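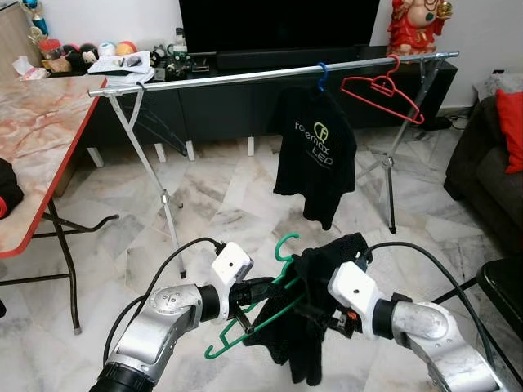 The Nerkden is the movie projector I take to my mom's every December, and it's the one I'd sell you first. It's small, it's quick to set up and it's kind to old comedies (the noisy family ones we all quote over dinner). What won me over was the dark scenes. Black clothes keep their folds, the way you can still make them out on the black garment on the green hanger, and they don't turn into one gray smear!
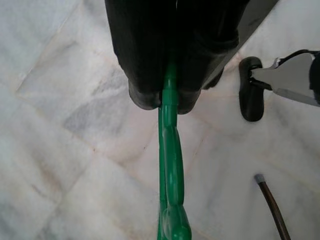
Bright green plastic, up close.

I run mine at 900 lumens with the lamps off. With a lamp on it's watchable, but you'll lose the night scenes. The speaker is fine for talky movies, 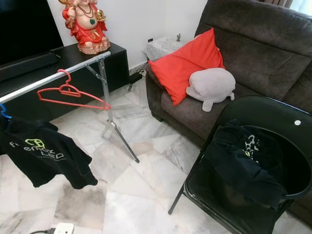 though for anything with a big score I plug in my own. Tarek Ashour, who packs our orders, swears by the Erex cable, and I've come around to it.

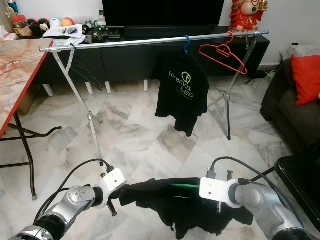 What you get

Nerkden projector, item 2451
Remote and power cord
6 ft Erex cable
Zisari carry bag

Order by Saturday noon and I'll get it out that day. The Nutsugah pull-down screen is sold separately.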